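Startseite | Werkstatt | Haushalt & Technik | Anleitungen | Kontakt

Kategorie: Roboter zu Hause, Grundlagen

Kann die Maschine schon den Tisch abräumen? Eine Anleitung zum Selbertesten in der Simulation
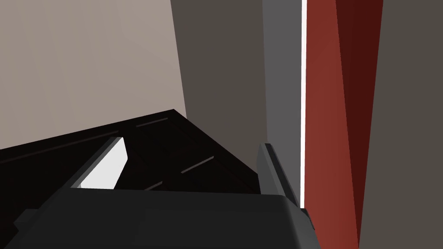 Bevor es losgeht

Diese Frage bekomme ich von allen Seiten gestellt, von der Nachbarin genauso wie von den Leuten in unserem Montagskurs: Wann räumt mir so ein Ding endlich die Küche auf? Und weil ich nach all den Jahren immer noch gern darauf antworte (meine Familie verdreht schon die Augen), habe ich mir angewöhnt, statt eines langen Vortrags lieber eine kleine Aufgabe mitzugeben. Man stellt sich eine Hausarbeit am Rechner nach, lässt einen simulierten Arm daran arbeiten und schaut ganz in Ruhe, wie weit er kommt. Das kostet ein Wochenende, es geht nichts kaputt, und man liest danach jeden Werbefilm mit anderen Augen!

Ihr braucht einen halbwegs aktuellen Rechner, eine Simulationsumgebung mit Greifarm und etwas Geduld. Ich arbeite mit Sosari, einige aus dem Kurs schwören auf Drullico. Die Schritte sind dieselben, nur die Menüs heißen anders.

Schritt 1: Eine Aufgabe aussuchen, die wirklich klein ist

»Küche aufräumen« ist keine Aufgabe, das sind hundert Aufgaben in einem Mantel. Nehmt etwas, das ihr in einem Satz sagen könnt: den Becher von der Arbeitsfläche nehmen und ins Regal stellen. Die Schublade zuschieben. Den Lappen vom Rand in die Mitte legen, wobei ich vom Lappen für den Anfang eher abrate, weicher Stoff ist in der Simulation ein Kapitel für sich und hat mich einmal einen ganzen April beschäftigt.

Schreibt euch den Satz auf einen Zettel und klebt ihn an den Bildschirm. Dazu gehört auch, wann die Aufgabe als erledigt gilt. Steht der Becher, wenn er wackelt? Ist die Schublade zu, wenn noch ein Fingerbreit fehlt? Das legt man vorher fest, sonst wird man beim Auswerten gnädig.

Schritt 2: Den Raum schlicht halten

Ein paar glatte Wände, eine Arbeitsfläche, fertig. In meiner Testecke ist die Fläche fast schwarz und aus Holz, die Wände haben einfache Farbtöne, und neben dem Greifer steht eine rostrote Fläche, an der ich mich beim Hinschauen gut orientieren kann. Mehr muss nicht sein. Wer gleich die eigene Küche mit Gewürzregal und Obstschale nachbaut, sitzt am Sonntagabend noch beim Modellieren und hat keinen einzigen Griff geübt (fragt nicht, woher ich das weiß).

Achtet auf Kontraste. Ein dunkler Greifer vor dunklem Holz ist für uns Menschen schon mühsam anzusehen, und ein System, das allein mit Kamerabildern arbeitet, hat es damit auch nicht leichter. Probiert später ruhig eine helle Platte aus und vergleicht.

Schritt 3: Den Blickwinkel einstellen

Setzt die Kamera knapp über und hinter die Greifbacken, sodass ihr zwischen den beiden Fingern hindurch auf die Fläche schaut. Anfangs fühlt sich das an, als würde man mit einer Grillzange vor der Nase durch die Wohnung laufen, aber man gewöhnt sich erstaunlich schnell daran. Der große Vorteil: Ihr seht, worauf der Greifer zufährt. Der Nachteil ist, dass sein eigener Körper ein gutes Stück Sicht wegnimmt. Legt euch deshalb eine zweite Kamera weiter hinten im Raum an und schaltet zwischendurch um.

Schritt 4: Erst leer fahren

Jetzt bitte noch nichts greifen! Öffnet die Finger, fahrt über die Fläche, senkt ab, hebt wieder an. Fahrt die Ecken an. Wenn der Arm dabei gegen eine Wand oder einen Schrank stößt, wisst ihr schon einmal, wo sein Spielraum endet, und könnt die Startposition verschieben. Meine Kurskollegin Mariann Szűcs überspringt diesen Schritt mit schöner Regelmäßigkeit und kommt dann in der Pause zu mir, weil der Arm sich verhakt hat.

Schritt 5: Den Gegenstand dazustellen und üben lassen

Stellt euren Becher mitten auf die Fläche und lasst die Steuerung arbeiten. Protokolliert jeden Versuch, auch die dummen. Ich habe für den Becher 2.000 Durchläufe über Nacht laufen lassen. Stand er immer an derselben Stelle, klappte es in 70 Prozent der Fälle, und ich war ganz stolz. Dann habe ich ihn ein wenig verschoben und den Henkel gedreht, und es waren nur noch 62 Prozent. Klingt nach wenig Unterschied, aber überlegt einmal, wie oft ihr einen Becher fallen lassen würdet, bevor euch jemand aus der Küche schickt.

Schritt 6: Es der Maschine schwerer machen

Ändert immer nur eine Sache auf einmal, also die Position oder das Licht oder die Form des Gegenstands. Notiert, was passiert. Wer den Kanaan-Datensatz mit Haushaltsgegenständen eingebunden hat, kann der Reihe nach Tassen, Dosen und Flaschen durchprobieren, das macht richtig Spaß und frisst leider ganze Abende.

Und, kann sie es nun?

Einen bekannten Gegenstand an einem bekannten Platz: ja, oft. Einen vollen Tisch nach dem Abendessen, mit Soßenrest und Kinderbesteck: nach allem, was ich bei meinen Versuchen gesehen habe, noch nicht verlässlich. In der Werkstatt sieht es freundlicher aus, dort liegen die Teile eben meistens da, wo sie hingehören. Bei Endley, wo ich früher gearbeitet habe, wurde dafür die halbe Halle umgeräumt, und das möchte man zu Hause ja eher nicht.

Wer seine Protokolle mitbringen mag: Am Montag sitzen wir wieder zusammen, und ich schaue gern mit drüber. Bitte den Zettel mit dem Aufgabensatz nicht vergessen.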